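Prallent Partition Panels and Lounge Seating
Supplied by Storkora, Datamley
Page revised 2019-04-29

The Prallent range is intended for shared halls, changing areas and club rooms that must be divided without building work. Pale wall panels are held between slim grey metal posts, and the seating is upholstered in a light grey fabric to match.
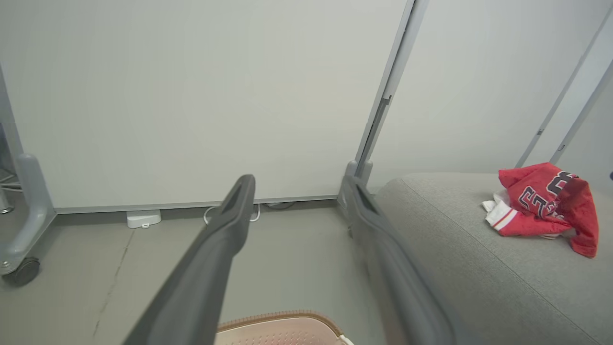

Prallent panels and posts, with seat cushion in light grey and red sports jersey.

Each panel is 935 mm wide and is supplied with its own baseboard strip. Posts are ordered separately; a straight run of panels requires one post at each join, and a corner requires the angled fixing kit. Two people are needed to lift a panel into position. The floor should be level and swept before work begins.

The panel face has a plain matt finish.
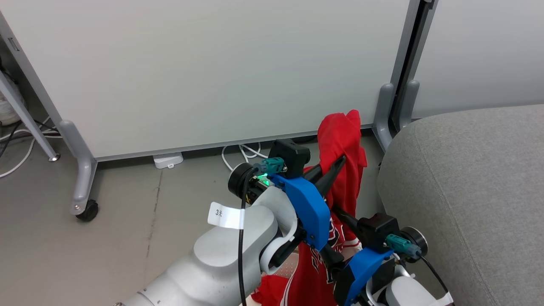 It should be wiped with a soft cloth and mild soap. Solvents and scouring pads will mark the surface and are not covered by the guarantee, which runs for two years from delivery. Seat covers may be removed and washed at 30 degrees – please allow them to dry flat.

The fabric is woven for Storkora by Đồng and is held in stock in light grey only. Other colours can be made to order, with a minimum of 80 metres. Orders for made-up colours received before the end of June will be delivered in the autumn.

Spare posts, feet and baseboard strips are available from the Datamley depot on written request.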